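From: Maite Manzano
To: Birnar puzzle and task board list
Date: 8/30/18
Subject: Re: Which pieces are too small?

Dear Olga, dear all,

Thank you for your message, and excuse me that I answer slowly. I wanted to look at the board again before I write.

Olga Barrios wrote:
> We have received the plans from Priridside and we would like to cut our
> own board before the end of September. My doubt is with the blue parts.
> Lucía says that the small ones will be lost in the first week, and she
> wants to make everything in the size of the big block. I think that then
> the board is too easy. Also, do we need the outlines engraved, or is it
> enough to print them on paper and glue them? And is it important to have
> the board white?

I will try to answer in your order.

First, the small parts. I would keep them. In our board there is a small blue peg that stands upright just below the wheel, and it is the piece that I like the most, even if it is the first that you want to remove. The wheel has a ridged rim and a short shaft on top, so it gives the fingers more than one place to hold. The peg doesn't give you this help. If you make all the parts big, you have a nice board for the first day and a boring one afterwards. 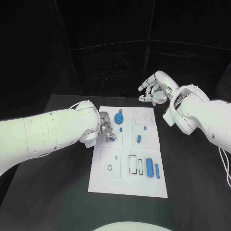

For the problem of losing them, Crisóforo Hinojosa from the Moya group has a simple solution: he prints two of each small part from the start and keeps the second one in an envelope with the plans. We do the same now. Please write on the envelope which version of the plans you used, because we mixed two versions one time and the pegs did not enter in the holes - a whole afternoon of sanding.

Second, the outlines. I recommend to engrave them. We tried with glued paper on our first Plasine board and the corners came up very soon. The large circle on the right side is a thin line only, with a small circle mark at each side, and it doesn't need to be deep. If your cutter is old like ours, do the line in one slow pass and don't repeat it.

Third, the color. White is not obligatory, but I would stay with it. The blue parts are easy to find on it, also when the light is strange. With a wood color I had to search for the edges of the plates, and my eyes are not so good anymore.

One thing that you don't ask, but it cost us time: the table. Put the board flat on a dark table with its long side going away from you, and leave free space on both sides. Covadonga Toledo likes it turned the other way, and for her it works well, but then the parts at the end are for one hand only. With the long side going away, you can come from the left and from the right, and you don't cross.

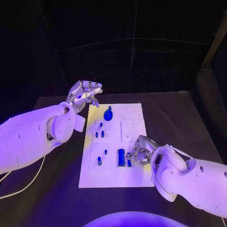

The board on the dark gray table, violet light, with the blue knob near the upper end.

About the plates: do the small square one before the larger. If the small one fits, the tolerance is good and you can cut the rest. We needed three attempts for this and I don't want that you repeat them.

I can send you the corrected file if you write to me outside the list, it is too heavy for an attachment. Tell me also the thickness of your material, the plans don't say it clearly and I have it only in my notebook.

Greetings to Lucía,
Maite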